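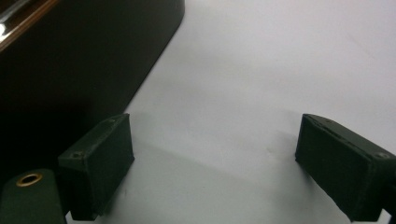

Hand-held gripper open over the white bench top, dark box at upper left. Nothing between the fingers.

September, started a bit after 9 am

Back on the finger width estimator. Goal for the day was to get a jaw opening number out of the wrist camera alone, no encoder, and have it good enough that the replay code on the Eshun arm stops closing early. I got partway there and then fell down a hole in the time sync code, so this is two entries mashed together, sorry.

Where things stood: the Clositz branch finds the two fingers by colour threshold, fits a line to each inner face, and takes the distance between the lines at the tip row. Simple, quick, and it was fine on the old bench. On the white surface it's fine too, right up until something dark gets near the left finger. Dark green against nearly black in soft light is not a lot of contrast to work with! The mask leaks off the finger and into the box, the line fit swings outward, and the estimator happily reports a jaw that's wider than the jaw can physically go. The planner clips that to the maximum and carries on like nothing happened, so all you see downstream is a gripper that's stuck at "fully open" for a stretch.

First fix I tried was the lazy one, tightening the hue band. That stopped the leak and also ate half of the finger wherever the finish is scuffed, because the pale flecks drop out and the blob breaks into islands. I closed the islands with a bigger kernel, which brought the leak back. Went around that loop for longer than I'd like to write down.

Second go was better. I quit trying to segment the whole finger and went after the screw holes in the top faces. They're small, they're dark, and they're in a fixed spot relative to the finger, so if you can find the pair on one side you've got position and angle without caring what the background is doing. The detector is just a blob filter with a size limit, followed by a check against the known spacing. It lives in holes.py for now. Please don't import it from anywhere yet, the function names are embarrassing.

Things I ran into with it:

The brass eyelet on the housing, bottom left, gets picked up as a hole every single time. Dark centre, round, right size if you squint. I've masked out that corner with a fixed polygon, which is ugly but the housing doesn't move in the camera view so it should hold. If anybody remounts the camera the polygon needs redrawing (there's a note at the top of the config).

The raised edge along the top of the right finger throws a thin line that the blob filter sometimes splits into little pieces. The spacing check kills most of those. I'd rather have a cleaner edge there, so I've put it on the list to look at under the magnifier before deciding whether to reprint or just press it down.

The glossy strip on the dark object doesn't matter for the holes but it did wreck the auto white balance test I ran on the side. Locked the balance, moved on.

Numbers, such as they are. I pulled 37 frames out of the log by hand, picking the nasty ones where the old estimator had pinned itself at max. The hole method gave a sane width on all but 3. Two of those were motion blur and I'm happy to let the filter coast through them. The last one I can't explain yet. Everything looks sharp, the spacing check passes, and the answer is still off by enough to notice. Might be a mirrored match, right pair assigned to the left side. I've saved the frame in the oddballs folder.

Lunch, then the sync thing.

So the width curve looked great and the replay still closed early. I assumed I'd botched the scaling and spent a while re-deriving it on the whiteboard, but the scaling's fine. The Gresurent logger stamps a frame when it's written to disk and the pose tracker stamps when the sample comes in, so the pose leads the picture by however long the write queue happens to be. On a short recording you can't tell. On a long one the queue builds up and the lag gets to nearly 19 frames by the end, and the policy learns that the fingers do things well after the hand gets there. Then our replay "corrects" with a constant offset that somebody tuned on a short recording. (Pretty sure that somebody was me.)

Changed the logger to stamp on capture and carry that stamp through the queue. It's a tiny diff, most of it is renaming the field so the old loader fails loudly instead of reading the wrong clock. Old recordings can be patched after the fact if the queue depth was logged, and for the ones where it wasn't I'd say bin them from training and keep them for the detector tests, where timing doesn't matter.

Reran the replay on the Eshun arm at half speed with the constant offset set to zero. Closing now starts when it should, as far as I can judge by eye and by the plot. Haven't tried full speed, didn't want to find out with the box still on the bench.

One more bit for whoever picks up the Nutley planner side: the clip at maximum width should really be a flag. If the estimator says something impossible I want the planner to hold the last good value and put a warning in the log, and I want it to do that for both ends of the range. I started on it and backed it out, as the limits are hard-coded in 2 places and they don't agree with each other. Didn't feel like sorting out which one's right late in the afternoon.

Still to do

— mirrored match frame, step through it with the debug overlay on
— move the eyelet polygon out of the code and into the config properly
— hole detector on the dimmer recordings, haven't touched those
— look at the lip on the right finger
— full speed replay, clear bench
— width limits in the planner, one source please

Branch is pushed, tests pass except the white balance one, which I've marked as skipped until the lock setting is read from the file.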